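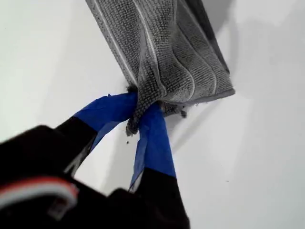
Gray towel, three white stripes, fuzz coming off the end.

Friday, June 1, 2018

Quick one before bed. Been a towel day. Whole week of towels really but today I finally got to the bottom of the closet and I want to write it down before I forget what went where.

Started at seven with coffee and the big plan, which was: everything out, sort, wash what needs washing, fold, back in by lunch. Ha. Lunch came and went. Had a cheese sandwich standing up at the dryer.

Count first, because I promised myself I'd do a proper count this time and not just a guess. 43 towels in this apartment. Forty-three! For two people and a guest who comes in September. That's counting hand towels, dish towels, the beach ones and the little square things, not counting rags. 17 of them I could not tell you the last time we used. I put those on the bed in a heap and had to look at the heap for a while.

The gray ones are the problem. We bought the microfiber set at Mayrhofer when they were closing the downtown store, and I was so pleased with myself, matching, stripes, dry in no time. And they do dry fast. I'll give them that. But they grab everything. Every bit of lint in the drum ends up on them, and then there's the fuzz at the ends where the loops have started to go. Picked at one for ten minutes over the sink and just made it worse. Stop picking at it. Note to self.

Also they catch on my hands. Dry skin plus that nubby stuff, I can't stand it, it's like petting a burr. Cengiz doesn't notice. Cengiz would dry himself with a doormat.

Looked up washing instructions since the labels are long gone (I cut them off, they itched). What I found, for next time:

No fabric softener. We've used softener on them since day one. So.
Wash apart from cotton, the cotton sheds and the microfiber hangs on to it.
Low heat or line. I have been doing hot.
A bit of white vinegar in the rinse, some people say yes, some say it does nothing.

So basically everything wrong for three years. Did one load the right way this afternoon, grays only, cool, no softener, and hung them on the rack by the window. Will see tomorrow. Not expecting miracles from the hems.

Washer made the noise again during the spin, the Esto, the knocking one. Opened the lid, shifted things around, closed it, fine after that. Spin was set to 800 and I think it doesn't like a full load of anything that holds water. Half loads from now on, even if it takes till midnight.

Called Mom while the second load was going. She says fold in thirds, then half, then half again, and she says it like it's from scripture. I have always done halves and halves and halves. Tried hers. Okay it does look better on the shelf, the edges are all inside. Refolded the entire top shelf because then the two kinds looked wrong next to each other. An hour gone. She was very happy when I told her. Should have kept that to myself.

Shelf order now, so I can point to this when someone asks me where the towels are:

Top: guest set, the cream ones from Firnetti that we never let anyone touch. Beach towels behind.
Second: bath, ours. Blue left, gray right.
Third: hand towels, and the washcloths in the shoebox.
Bottom: dish towels, cleaning cloths, the old sheet for painting.

Blue are still the best ones we own. Fifteen years old if they're a day, from my aunt in Workau, thin as anything in the middle and they still soak up more than the rest. Why can't you buy that. I looked online tonight, a set of heavy cotton ones was 112 dollars plus shipping. For four. Closed the laptop. Opened it again. Closed it. Maybe when the fall sales start.

Of the heap on the bed: nine to the animal shelter, they take any color and don't care about stains. I called and asked, they said no fringes and no loose threads, on account of the puppies chewing. So I went through with the scissors and snipped what I could. Four cut up for rags. The other four I put back, I know, I know. One of them is the green with the duck and I'm not ready to discuss the duck.

The fuzziest gray one is going to be a car towel. Asked Cengiz and he said "which gray one" so I held it up and he said "that's my good one." His good one! The end is practically a beard. We argued a bit, not seriously, and then he took it off to the bathroom and hung it on his hook like a flag. Fine. He can have it. I'm putting his full name on it with the laundry marker, Cengiz Altıntaş, so there's no mixup with mine. The marker's nearly dry so it may end up just Cengiz.

Other stuff from today, fast:

Found the missing pillowcase, folded inside a bath mat. Found one sock, mine, the mate got thrown out in March of course.
Closet light bulb is dead. Did the bottom shelf by phone light. Buy bulb, small screw kind.
Lint trap was digusting. Took out a felt hat's worth. Clean it every load, write it on the wall if you have to.
Out of the unscented detergent. The lavender one gives me a headache, use it up on rags.
Neighbor's cat on the balcony again, sat under the drying rack and got dripped on and stayed.

Didn't get to the sheets. Didn't get to the bathroom cabinet either, which was supposed to be today too. There's a bottle in the back of that thing with no lid and I don't want to know.

Back hurts, low down on the left, from bending to that stupid bottom shelf. Should swap it around, put the dish towels up where I can reach – but then I'd have to redo teh list. No.

Tomorrow: check the grays on the rack, shelter drop off before noon, they close early on weekends. Bulb, detergent. Call Mom back about the recipe, she hung up before she got to how long in the oven. Feel the left side hems before putting anything away, if they're still damp leave them out, I don't want that smell in there again like in the winter.

Dryer just buzzed. Last load, the dish towels. They can sit till morning.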